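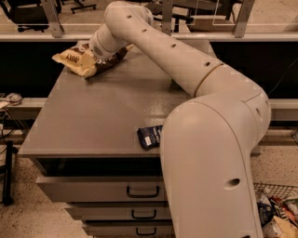

Resealing an opened snack bag with a fold and clip

An opened bag of chips or crackers goes stale because moist air gets in. The method below slows that down with one clip and no heat sealer. It works on standard pillow bags, meaning bags with a crimped seam at the top and bottom and one seam running down the back.

What you need

One flat clip at least 6 inches wide. Binder clips hold well but mark the film. A clothespin covers too little of the fold and leaks at both ends.
Scissors, if the bag was torn open.

Steps

1. Trim the opening. If the tear runs down the side, cut straight across the bag just below the lowest point of the tear. An uneven edge will not fold flat.

2. Settle the contents. Hold the bag upright by the top corners and tap the bottom seam on the counter until the pieces stop moving.

3. Push out the air. Lay the bag on its back seam and slide a flat hand from the bottom toward the opening. Use light pressure – chips break well before the film stretches.

4. Fold the corners. Bring both top corners in toward the center to form a blunt point.

5. Roll the top. Fold the point down 1 inch and crease it with a fingernail. Repeat until the roll sits just above the contents. Three turns is the minimum.

6. Clip across the full roll. Center the clip and check both ends for gaps.

Storage

Keep the bag below 75°F and away from the stove. The top of the refrigerator is a poor choice, as many models vent warm air there. Do not refrigerate chips. Condensation forms when the cold bag is opened in a warm kitchen.

Test results

Iman Sqalli ran this method on plain salted chips in June, in a kitchen at 60 percent humidity. Rolled and clipped bags were still crisp after 6 days. Bags folded once with no clip were soft by the second morning.

Troubleshooting

The roll springs open: the film is foil-lined and stiff. Crease each turn harder, or tape the roll before clipping.

The bag puffs up again: air was trapped in the bottom corners. Unroll and repeat step 3, starting at the corners.

Chips are already soft: spread them on a baking sheet and heat at 300°F for 6 minutes. Let them cool completely before bagging.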